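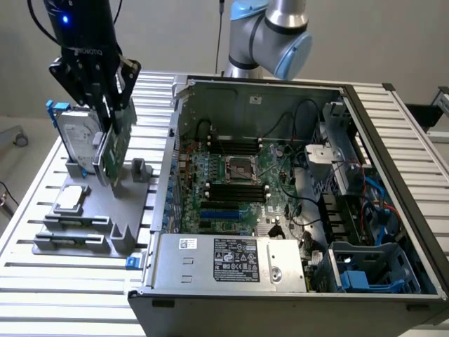 I want to write a few posts about old desktop computers and how to take them apart without breaking them. It is a subject I like very much, and people write to me with the same questions. The first rule is to lay the tower down on its side with the open side up. Then you see the whole motherboard like a map. Look also at where the processor is: flat in a shallow place of its own, well away from the empty socket.

About the blue. In many office machines the makers use one colour for the parts you are meant to touch: handles, latches, small tabs. When you see a blue handle on the drive cage, you can usually start there and leave the screwdriver for later. I did not know this for my first two years and I used force. I still have one broken latch in a drawer.

Before you open anything: shut down, pull out the power cable from the wall, then hold the power button in for a few seconds. Touch bare metal on the case. I also take off my wool jumper in winter. My brother laughs at this, but he has never had to buy a new board.

The power supply stays closed. Always. You may take it out as one whole piece with its four screws, but do not open the box itself. If it is bad, replace it.

Memory comes first for me. Press down the clips at the ends of the slot and the module comes up a little by itself. Hold it by the edges. I write with a pencil on a piece of paper tape which slot it came from. A pencil is better than a pen here, the ink goes everywhere when the tape is old.

Now the processor. This is the part where most of the damage happens, and it is nearly always the socket that suffers and not the chip. The pins in a modern socket are very thin, and if one of them is bent you will need a magnifying glass and a lot of patience. Lift the chip straight up. Do not slide it. Do not talk on the telephone while you do it (I speak from experience).

If the socket must stay open for some time, put the plastic cover on it. If you have lost the cover, and everybody has lost the cover, ask in a repair shop. In ours, Tessier, they keep a jar full of them by the till and they gave me three for nothing.

Old thermal paste: a cloth without fluff and a bit of isopropyl alcohol. Wipe from the outside towards the middle. Some people use kitchen paper and it leaves small hairs. New paste should be the size of a pea, or a small pea if you grew up with big ones.

Where do you put the parts? I had a long argument about this with Vilhjálmur Ásgeirsdóttir, who prefers one big tray. I like a separate place for each part. A drive should not lie on top of a card, and a chip should not roll around with the screws. An egg box is good for screws. For the chip I use its original plastic shell, when I have it.

A word on drives. The 3.5 inch ones are heavier than they look, and they do not like to be dropped even by a few centimetres. Put a folded cloth on the table. And please copy your files before you begin, not after. In December I spent two evenings looking for family photographs on a drive which somebody had "only moved a little".

Somebody asked what it costs to do all this. The screwdriver set was 262 kronur from a flea market and two of the bits were missing. The magnifying glass was my grandmother's. The paste is the only thing I buy again and again.

Putting it together is the same way backwards, but slower. Processor first, then memory until you hear the click on both ends, then cards, then drives, then cables. Leave the side panel off for the first start. If it is silent, check the small processor power cable near the top of the board. I forget it about every second time.

Next time I will write about fans and dust. If you have a good method to clean a fan without taking it off, please tell me, mine is a paintbrush and I am not happy with it.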